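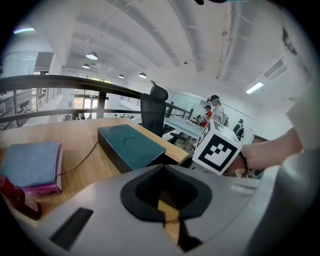

After an hour with the Climico kit, one reader's verdict was that it felt less like learning a robot and more like learning a new pair of kitchen tongs. We've had a lot of mail since the May issue asking whether the hand-held gripper kits are worth a small lab's time, and that note sums up the mood of most of it.

So we borrowed one and put it through a good stretch of desk work. The Climico is a gripper you hold yourself. You do the job by hand, the kit records it, and the recordings go off to train whatever arm you have bolted down at home. Ours came with square black-and-white markers on the jaw, which the software uses to work out how far the jaw is open. No calibration board, no fiddling with printouts and sticky tape! If you lived through the old Drinville bundle you'll know how happy that made us.

We recorded 313 runs, all of them everyday desk chores: picking up a book, shifting a small box, standing a bottle upright. The software kept 223. Most of the rejects were our own fault, usually a hand passing in front of a marker at the wrong moment, and the review screen colours the bad stretch of each run so you can see where you went astray. By the second afternoon we were throwing away far fewer.

The grip itself is lovely. It closes smoothly, it lets go when you want it to, and you can feel a thin book cover start to bend before you've squashed it. Big, bright rooms gave it no trouble either, and we'd worried about that, with daylight pouring in one side and lamps overhead.

A few grumbles. It gets heavy, and 30 minutes was as long as any of us wanted to go without a rest. The trigger is set up for larger hands (a smaller one is promised). Export is slow too: a batch of 100 runs took most of a lunch break, and the progress bar sat at the same spot for so long that we restarted it once and lost our place.

The manual is short and written in plain language, with a good chapter on labelling your runs. Read that one first. We didn't, and spent an evening renaming files.

Hutapea, who handle repairs and spare pads, answered our two emails the same day. They also run a loan program out of the Arthorpe workshop, so you can try a kit at your own desk before you put any money down. Bookings are by email, and the loan kit comes with a charger and a spare set of pads.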